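How a robot learns to tidy up round the sink
Robot Club pages for younger readers
Jul 25, 2025

Hello! I'm in the Skosolo robot club in Flotville, and I've been asked to write this page for anyone in the junior group who wants to know what we get up to upstairs. I'm quite chatty, so get yourself a drink first.

Our project this year is called Pitlow. Pitlow is going to be a robot that can do small jobs at a bathroom sink. Picking up a cup. Moving a soap bottle. Putting a toothbrush back where it lives. I know that sounds a bit dull next to robots that do backflips (I wanted backflips, I was outvoted) but small jobs are really hard for a robot and I've come round to them.

Think about picking up a cup. You look at it, your hand goes out, your fingers close and up it comes. You didn't think about any of it! But your hand had to open wide enough, come in from the right side, squeeze hard enough so the cup didn't slip and not so hard that the cup got squashed. A robot knows none of that on its first day.

So we show it. We have grippers that you hold in your hands, a bit like wearing a pair of big clumsy crab claws. You do the job yourself with the claws, and a camera on the gripper records what it sees the whole way through. Later the robot's computer goes through the recordings and tries to work out how it would do the same thing. One go at one job is called a demonstration, or a demo if you're in a hurry.
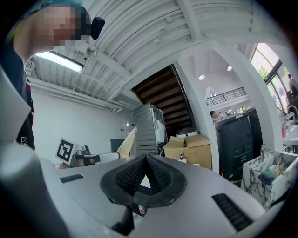
What a gripper sees when it's pointing up at one of us. The black V in the middle is the rubber pad.

That rubber pad matters a lot. Hard plastic is slippery, and rubber bends a little and hangs on. Try it at home: pick up a pencil with two spoons, then wrap a rubber band round each spoon and try again. Much easier, isn't it?

You might also spot squares with black and white patterns on things in our pictures. Those are markers. They look like a crossword that's gone wrong, but each pattern is different, and a computer can find one very fast and work out where it is and which way it's turned. If a marker is stuck to a gripper, the computer can follow the gripper about even when the person holding it is waving their arms. We printed our first ones in December and I stuck two of them on upside down, so please check yours!

Now, the practising. Our target for the cup job is 100 good demos, and by the last meeting before the holidays we had 59. A good demo is smooth. No stopping to scratch your nose, no dropping the cup, no knocking the soap over with your elbow. My best run was 42 in one afternoon and my arms felt like noodles on the way home. We move the things about between goes as well. If the cup was always in exactly the same spot, the robot would only learn that one spot, and it would look very silly the first time somebody left the cup a bit further over. 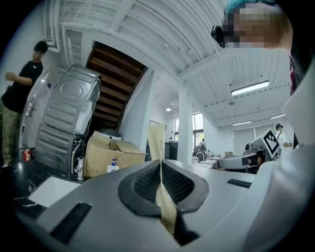
Does the robot copy every single thing we do?
It tries to learn what all the goes have in common. If one person wobbles once, that gets lost among all the steady goes, but if everybody wobbles, the robot will learn to wobble too.

I didn't believe that last bit until I saw it on the Mekonnen, which is the practice arm we used last year. A few of us had a habit of giving the cup a tiny shake after picking it up, for no reason at all. The arm started shaking the cup. It looked like it was making a milkshake.

Using two grippers at once is the bit I like best, and it's the hardest. Your left hand and your right hand have been working together since you were a baby, so you don't notice them doing it. Give them both a claw and suddenly they're strangers. You need two for jobs like holding a bottle still while you press the pump. My tip is to go slowly and keep your elbows in. 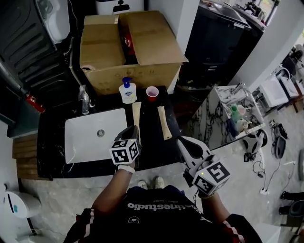 One gripper for each hand at the sink. The patterned cubes on top are markers.

If you fancy a go without any robot stuff, find two pairs of kitchen tongs and a plastic cup (plastic, please, I'm not paying for your mum's mugs). Put the cup on a table, pick it up with one pair, pass it to the other pair, and put it down again the right way up. Do it ten times. Then shut one eye and do it ten more. Everything feels further away or nearer than it should, and that's a bit like the trouble a robot has when it's only got one camera to look through.

Junior group can come up and try the grippers when we start again after the summer. The door code for upstairs is the same as last term. Bring a jumper, and tie your laces before you pick up the claws as you can't do it afterwards, I've tried.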